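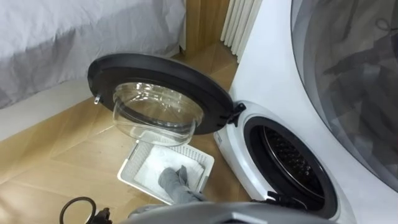 Why do my bath towels come out stiff and stop soaking up water?

Posted by dellar_road in Laundry and Linens
847 views

We moved to Mansour in April and brought the same towels we had been using for a few years. They were fine at the old place. Now they feel like cardboard when they come off the line, and after a shower they push the water around on my skin and don't pick it up. The bath mats have the same problem. Sheets and shirts are not as bad, though my black T-shirts look a little gray.

I use Plevura liquid detergent, filled to the top line of the cap, and Alar fabric softener with every load. I wash towels on warm with the regular cycle. I have tried adding more softener and it helps the feel for one day, but I think the soaking-up part is getting worse. We don't have a dryer yet. Everything is line dried on the back porch.

Are the towels worn out, or is it something I am doing? I would rather not replace the whole set if I can avoid it.

Yuto Yoshida

You most likely have hard water plus too much product in the towels. Stop the softener, cut the detergent in half, and wash them on hot a couple of times with nothing added. If they still won't absorb after that, they may be worn out.

Sadao Miyazaki

I agree with the short version from Yuto Yoshida and will add some detail. I ran the linen side of a small inn for a long time and this came up every time we changed supplier or water source.

Two different things are going on and it helps to treat them separately.

The first is minerals. Hard water carries calcium and magnesium. Some of it stays in the cloth when the towel dries. It also reacts with parts of the detergent, so you get less cleaning and more film. Towels show it more than sheets do, as the loops hold a lot of water and there is a lot of surface for the film to sit on. Gray black T-shirts are another common sign of it.

The second is the softener. Most liquid softeners leave a thin coating on the fibers. That coating is what feels soft. It is also what repels water. On a shirt you won't notice. On a towel it builds up a little with every wash, and using more of it to fix the stiffness makes the absorbing problem worse. I think that is where you are now.

To find out how hard your water is, look up the yearly water quality report from your utility, or call them. They will know the number. If you are on a well, buy a pack of test strips. A pack of 50 is more than you will ever need, so split it with a neighbor. Results come in grains per gallon or in parts per million. Anything over 6 or so grains I would treat as hard enough to matter for towels.

You can check the coating with plain tap water. Lay a dry towel flat and let a few drops fall on it from a spoon. On a good towel they sink in right away. If they sit there as beads, the fibers are coated. Do this before you start and again after each wash, so you can tell whether you are getting anywhere.

What I would do:

Wash only towels in the load, and do not pack it. They need room to move or the rinse doesn't get through them.

Run the first wash on the hottest setting the care label allows, with no detergent and no softener. You may see suds anyway. That is old detergent coming out of the cloth. Repeat until the suds stop. For some of our sets that took three washes.

Then do one wash with a measured dose of washing soda or a boxed water conditioner, following the amount on the package, and your detergent at the low line. Add an extra rinse if your machine has that option.

After that, leave the softener out of towel loads for good. You can keep using Alar on other things if you like it.

On the detergent, the top line on a cap is for a large and very dirty load. Bath towels used by clean people are not very dirty. Start at the lowest line and go up only if they begin to smell. In hard water you may need a bit more than someone in soft water does, and that is where the conditioner helps, so that you don't have to keep adding soap.

Line drying will always give a rougher towel than a dryer. Some of that stiffness is normal and has nothing to do with your water. Shake each towel hard before you hang it and again when you take it down. Ten minutes in a dryer would take out most of the rest, if you get one. Hanging in a breeze is better than hanging in still, hot sun.

I would give the set a fair try before replacing it. Cotton towels can last many years. Look at the edges and the loops. If the loops are mostly gone and you can see the base weave, no amount of washing will bring it back and those can go to the rag pile.

porchlight_32

Vinegar. One cup of white vinegar in the rinse and no softener. Have done it for years and my towels are fine. Do NOT mix it with bleach.

Also new houses sometimes have a softener unit in the basement or garage that ran out of salt and the last owner never mentioned it. Ours was bypassed at the valve. Go look.

Comments

dellar_road
Thank you all. I did the drop test on four towels. On three of them the water beaded up and on the fourth, a guest towel we hardly use, it went straight in. So I guess that settles the softener. There is no unit in the basement, I checked behind the furnace too. We are on city water and I have asked the utility for the report.

Can I do the no-detergent wash and the vinegar in the same load, to save time?

Sadao Miyazaki
I would keep them apart. Do the plain hot washes first. As for vinegar, I am not as fond of it as the last poster. It does dissolve some mineral film, but used in every load it can be hard on the rubber seals and hoses in some washers, and a few manufacturers say so in the manual. Check yours. Once in a while is a different matter. If you use it, don't put it in together with washing soda. They cancel each other out and you have wasted both.

porchlight_32
Never had a problem with a seal.

Yuto Yoshida
Check the softener compartment as well. If it has been used with every load there is usually a layer of gel in there, and it keeps washing into the next load for a while. Ours pulls out and rinses clean under the tap – yours may have a tab you need to press.

dellar_road
It did have gel in it. Cleaned now.

Two hot washes so far. There were suds in the first one with no soap added, which surprised me. Fewer in the second. The towels still dry stiff on the line but the drops go in after a few seconds instead of sitting there. The bath mats are slower. Those have a rubber backing and the label says warm only, so I have not used hot on them.

Sadao Miyazaki
Right, keep the mats on warm. Rubber backing cracks and flakes if it is washed hot, and once that starts it gets into everything else. Use the conditioner for those and accept that they will take more washes. Do them on their own.

dellar_road
Report came. It lists hardness as a range for the year, and even the low end is well into what it calls "very hard." I bought a box of washing soda and will do that load tonight. Is it worth getting a whole-house softener, or is that too much for a towel problem?

Sadao Miyazaki
For towels alone I wouldn't. If you are also seeing scale on the shower head, spots on glasses and a kettle that furs up, then get a couple of quotes and think about the water heater too, as scale shortens its life. Ask each company what the unit costs to run, salt included, and where the drain line would go. Some towns have rules on that. If you rent, ask the owner first.

Yuto Yoshida
We did without one for years. Conditioner in the wash, descale the kettle and the shower head, wipe the glass door. It is more work but cheap.

dellar_road
We own it, so it is up to us. The kettle is bad. I will get a quote and see. The towels are going back in the closet except for two where the loops are gone down the middle, and those are in the garage for washing the car.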